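Cudard bin sorter, reviewed after more than 300 picks
5/10/21

Can a machine clear up after the kids yet? I tried the Cudard sorting package for a month, running on an arm we already owned, and the short answer is sometimes. It sells for less than the Gososum kit and comes with a gripper, the picking software and a thin manual.

Setup took most of a day. The manual skips the part on setting the bin height, and I had to call support. Fung-ping Chu walked me through it and was patient.

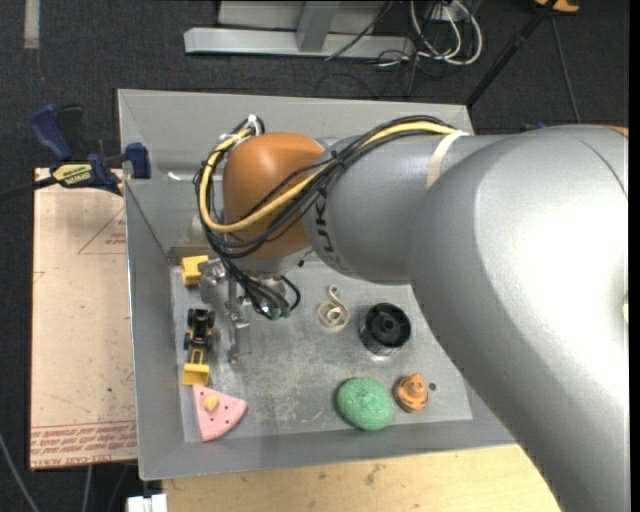
Picking toys out of a bin is harder than it sounds, and it's where I spent most of my time. Boxes and blocks of one size are easy for nearly any system on the market. A mixed bin is what you get in a home or at a returns desk. The toy loader with the yellow bucket has a bucket and wheels, the pink wedge has a curved edge, and the coiled cord gives the fingers nothing firm to close on. Of the 300 picks I logged, 41 failed, and soft or tangled things made up most of those. Hard toys lying on their own were usually fine.

Speed is the other problem. A person empties a bin like this in seconds. The Cudard stops to think before each pick, and longer after a miss. It also has no idea where things go once it has them unless you set that up by hand.

Ifigeneia Triantafyllou at Vistulcombe ran the same package on small returned goods and got on better with it. Her bins hold fewer odd shapes.

For a shop floor with known parts, I'd give it 4 out of 5. For housework, 2. I'll try it again when the next software version comes out in June.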